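Varkach Open: frequently asked questions for players and spectators

147 shares | 4 comments

When is the Varkach Open played?

The final round is on April 8, 2023. It is a 54-hole strokeplay event for amateurs, with one round a day and a cut after the second. The course opens for practice rounds during the last week of March, and practice times are booked through the pro shop in the usual way.

Who can enter?

Any amateur with an active handicap index of 4 or better on the closing date. If your index goes up after entries close, you keep your place. Players under 16 can enter but need a parent's signature on the form.

How is the cut decided?

The leading players after 36 holes, plus ties, go through to the last day. The number is confirmed on the first tee sheet and depends on daylight and the size of the field. There is no countback for the cut, so if several players are level on the line they all play on.

What happens if there is a tie for first place?

A sudden-death play-off, starting at the eighteenth and going back to the tenth if needed. Ties for any other place are settled on the card, last nine holes first.

Has the course changed since last year?

Yes. The fourth green has been rebuilt and sits further left than it did, and two bunkers on the twelfth have been filled in and grassed over. The par is still 71. From the back tees the first nine now measures 2,979 metres, a little shorter than before because the sixth tee was moved forward off the boundary path.

Can I use a trolley or a caddie?

Both are allowed. Electric trolleys are fine unless the course is very soft, in which case a notice goes up by the first tee before seven. Caddies must wear the bib they are given and hand it back at the recorder's hut.

Are distance-measuring devices allowed?

Yes, as long as the slope function is switched off. A player who uses slope during a round gets the general penalty the first time and is disqualified the second.

What should I wear?

A shirt with a collar and tailored trousers or shorts. Waterproofs can be worn at any time. Metal spikes are not allowed on any part of the course. 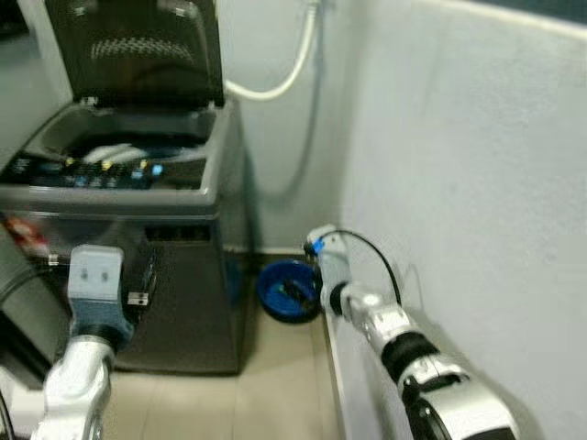
Povilas Lūse wrote to us after playing last year: "I had never seen greens that quick so early in spring. Tell people to get to the practice green at Gretach and putt downhill for half an hour, and leave the driving range until afterwards." The Gretach green is the lower of the two, past the bag store, and it is cut to the same height as the course. The upper green is slower and is mainly for chipping.

How quick will the greens be?

We don't publish a figure. They are kept at a speed that suits the hole positions, and in a strong wind they are left uncut overnight.

Can spectators come?

Yes, and there is no charge. We had around 600 people on the final day last year. Please keep to the roped paths on the ninth and eighteenth - both have blind tee shots. Dogs on leads are welcome everywhere except beside the greens.

Where do I park?

In the Debnath Lane field, signposted from the main road. The clubhouse car park is for players and officials only.

Where can I find the scores?

On the board by the clubhouse and on the Trillance scoring page, which is updated every three holes. The signed card is what counts if the two disagree.

Who do I ask about rules or entries?

Zane Koppel, tournament office, weekdays until five. During play, ask any referee on the course. If you can't find one, play two balls and report it before you sign your card.

4 comments | Share this page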